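Moving our backup alerts to Nurkar

Last month I moved the backup monitoring at work from a pile of cron scripts to Nurkar. We have 59 database instances, most of them small, and until now each one mailed its own log to a shared inbox every night. People read the mail for a while and then set up a filter for it.

Installing the server took an afternoon. The agents took longer. Nurkar wants its own service account on each host, and the four oldest machines at the Ridbridge site still run a release that the packaged agent won't install on. For those I left the script in place and had it write a status file, which the Ferkier plugin picks up every 50 minutes.

The first week was noisy. The default rule raises a warning when a backup is more than 24 hours old, and a nightly job that starts a few minutes late trips it every time. I raised the threshold for the nightly group and left the log backups alone.

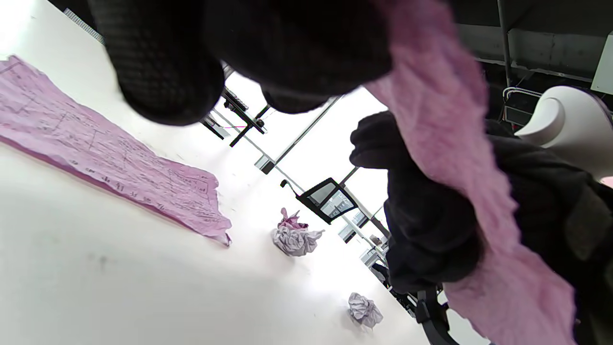

A reader going by Mwakyusa wrote in after my last post to say that age is the wrong thing to alert on in the first place, and that a restore test on a spare host would tell me more than any dashboard. I agree with the second part. We restore one instance by hand on Mondays, and the result goes into a text file that Nurkar doesn't know about yet.

The plugin can read exit codes, so the plan is to wrap the restore in a script and report it the same way as the Ridbridge backups. I still need disk space for the two largest instances. The request is in, and I'm keeping the old cron mail switched on until the restore check has run for a full month.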